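Towel folding

Towel folding is the household task of reducing a cloth towel to a flat, stackable shape for storage. It is usually done on a bed, a countertop or a table, and is among the first laundry chores taught to children.

Small towels are most often folded in half twice, giving a pad of four layers. Larger ones may be folded in thirds along the length first, so that the side edges are hidden inside.

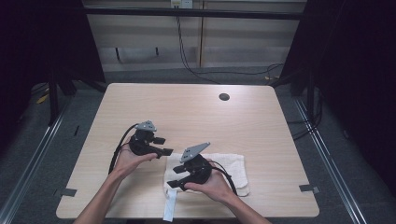 A folded off-white towel on a light wood-grain table.

Thin, crinkled fabrics such as muslin are harder to fold neatly than terry cloth. They slide on smooth surfaces, and their corners tend to curl under. The usual method is to spread the cloth out, find two neighboring corners and pull the edge between them straight 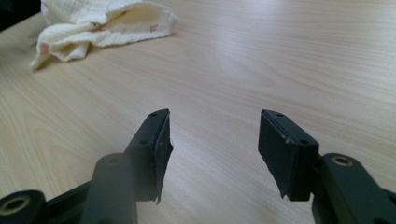
before bringing it over to meet the opposite edge. Creases are then pressed out with the palm – from the center toward the sides.

In Karnham, the laundry teacher Solange Courtois taught a version for cloths under 40 centimeters wide, in which the last fold is left loose. It is known locally as the Karnham fold. 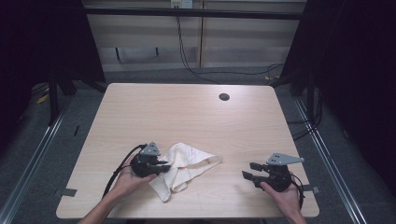 Crumpled cream-colored cloth with one corner extended.

See also: Ironing, Linen closet, Napkin folding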